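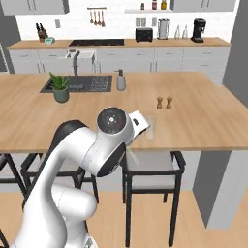
Figure 7.1 A simulated kitchen, with the arm's gripper beside a drinking glass on the island.

Chapter 7
Learning to Grasp in Simulation

Picking up a glass is something most of us do before we are properly awake. For a robot arm it is a wonderfully rich problem! Where does the glass begin and end? How wide should the fingers open, and from which side should they come in? What else is standing close enough to be knocked over? By the end of this chapter you will have met all of these questions, and you will have trained a controller of your own that makes a fair attempt at answering them.

In Chapter 6 we moved the arm through free space, where the worst mistake was a clumsy path. Now we let it touch things. Touch brings in friction, weight and the shape of the object, and a small error in any one of them can spoil a grasp that looked perfect on paper. Clear glass adds a difficulty of its own, as it takes on the colour of whatever lies behind it. Look again at Figure 7.1 and try to trace the outline of the glass against the wood. A camera-based controller has to do the same.

The method we follow is the one developed in the Fevden study, which trained entirely in rendered rooms. Its authors built 392 kitchen layouts with the Watix scene builder, changing the worktops, the lighting and the clutter from one to the next. The arm practised in 305 of them. The rest were held back for testing, so every test kitchen was new to the controller. This splitting by room matters a great deal, and we return to it in Section 7.4, where you will see how flattering the scores become if you split by object and let the rooms overlap.

The result that made people sit up came from a second set of trials. The trained controller was moved to a real arm in the Zellberg laboratory, with no further training at all, and asked to grasp 206 household objects. It did well with mugs, tins and boxes. Thin-stemmed glasses remained hard, and the reasons for that turn out to be the most interesting part of the story (Section 7.6).

Before you read on, make sure you are happy with the following from earlier chapters:

Joint angles and the pose of the gripper (Chapter 2)
Depth images and their common faults (Chapter 4)
Reward and policy (Chapter 5)

The exercises use the Zacharias starter files. Load the first kitchen now and move the arm about by hand for a few minutes. Try to bring the gripper up to a glass without touching anything else, then try again from the other side.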